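Running a Hands-On Garment Handling Station at an Open Day

This procedure covers setup and operation of a station where visitors handle clothing with a pair of hand-held grippers. It was written for the Nolley open day in December and has been revised once, after the Derkelik visit. It assumes two grippers, one operator and one visitor at a time. Recording is optional and is covered at the end.

Before the doors open

Clear a floor area wide enough for one person to turn with both arms extended. Move bags, cables and anything on wheels out of it. Visitors look at the jaws and stop looking at their feet.

Check each gripper in this order:

1. Close the jaws fully with nothing in them. The tips should meet along their length.
2. Open to the stop. Listen for clicking in the linkage.
3. Check the pivot hardware for looseness by hand. Do not retighten with a driver during the session. Swap the unit and mark it.
4. Wipe the contact surfaces. Lint builds up quickly when dark fabric is in use.

Set the session timer to 200 seconds per visitor. At Derkelik we allowed five minutes and the line backed up into the corridor.

Choosing the garments

Use soft clothing without zippers, drawstrings or hard buttons. Include at least one dark item and one light item. Dark fabric is the harder case for a visitor to read, as the folds are difficult to tell apart, and it is worth showing for that reason. Anything with ribbed cuffs gives the jaws a definite place to close on.

Start each garment in a loose pile. A folded shirt makes the first grasp too easy and tells the visitor very little about the task.

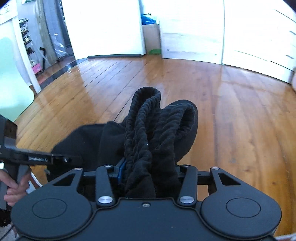 Reading time: 2 min

Demonstrating the grasp

The operator goes first, using both grippers. Hold them level, with the jaws pointing away from the body. The steps are:

1. Approach the pile with the first gripper open.
2. Close on a thick part of the fabric. A bunched grip is acceptable at this stage. Black cloth gathered between black jaws is hard to judge from the side, so let the visitor look from behind the tool.
3. Lift slowly until the lower part of the garment hangs free or drapes over the jaws.
4. Bring in the second gripper and take a visible edge or cuff.
5. Release the first gripper and regrasp closer to a seam.
6. Repeat steps 4 and 5 until both grippers hold matching points, such as two shoulders.

Hand over the tools one at a time. Give the visitor the first gripper, let them open and close it on nothing, then give them the second.

Common faults

Fabric slips on lifting: the grip is too shallow. Lower the garment, open, and move the jaws further over the fold before closing.

Two layers caught together: set the garment down and pull one layer clear with the second gripper. Do not shake it.

Jaws collide: the visitor is reaching across their own midline. Ask them to step back half a pace.

Recording

Ask for consent before the first grasp. Name each take with the station code and a running number. Ours began at 1018 to continue the Kokis set. Stop the recording before the tools change hands, or the take will end with several seconds of floor.

Bright windows wash out nearby white surfaces. If the room has blinds, lower them halfway and run a test take before admitting visitors.

Corrections to this page go to Yi-an Na. The current checklist is kept in the So folder under station 2.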